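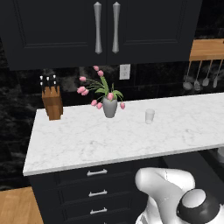 N.º 11, pág. 9

2022-10-15
Por la redacción

A Fraser Drummond le gusta empezar por las cocinas. Lleva años escribiendo planificadores de movimiento y, cuando se le pregunta por su trabajo en Tillstead, deja la taza en la mesa, se acomoda en la silla y se pone a hablar de encimeras con un cariño que contagia (al cabo de un rato, una también quiere hablar de encimeras).

«El mármol es precioso y es un fastidio», cuenta. «Tienes una superficie clara con vetas, pones encima un vaso transparente y le pides al sistema de percepción que te diga dónde acaba una cosa y empieza la otra. El bloque de los cuchillos lo encuentra casi siempre. El vaso, según el día.»

El módulo que intenta resolverlo se llama Niven y trabaja junto a Dravlow, el planificador que decide por dónde pasa el brazo blanco. Entre los dos manejan escenas simuladas como esta, con su jarrón gris de tulipanes rosas, sus armarios azul marino y unos utensilios colgados a la derecha. Drummond se ríe cuando salen las flores en la conversación, porque les tiene bastante manía.

«Un tulipán que se dobla por encima del borde del jarrón es una pesadilla geométrica. Al principio envolvíamos el ramo entero en una caja y el planificador se negaba a acercarse. Luego afinamos la malla y cada consulta de colisión tardaba una eternidad. Ahora usamos esferas de distintos tamaños, casi 300 por ramo, y vamos tirando.»

Le pregunto por los armarios altos, que cuelgan muy cerca de la zona de trabajo, y se le ilumina la cara. Me explica, dibujando en una servilleta, que el codo del brazo tiende a buscar el hueco más cómodo para él y que ese hueco suele coincidir con un tirador. La última versión de Dravlow penaliza esas posturas desde el principio de la búsqueda, y en la batería de pruebas, que tiene ya 2,283 casos, se nota sobre todo en los trayectos cortos.

«En enero estuve tres semanas persiguiendo un fallo que era un signo cambiado en el sistema de referencia de la muñeca», recuerda. «¡Tres semanas! Mi código, además, así que ni siquiera pude enfadarme con otro.»

De lo siguiente habla con más prudencia. Quiere que Niven entregue una medida de su propia duda y que Dravlow deje más margen donde haga falta, por ejemplo alrededor del vidrio. De momento ese margen es fijo y lo escribe él a mano en un archivo de configuración que, según confiesa, le da un poco de vergüenza enseñar. Me lo enseñó igualmente, con los comentarios y todo.

Artículos relacionados
Staseo: un visor de trayectorias para depurar con calma
Cómo se prueba un planificador en Tillstead
Vidrio, espejos y otros problemas de percepción
Mallas o esferas: apuntes sobre colisiones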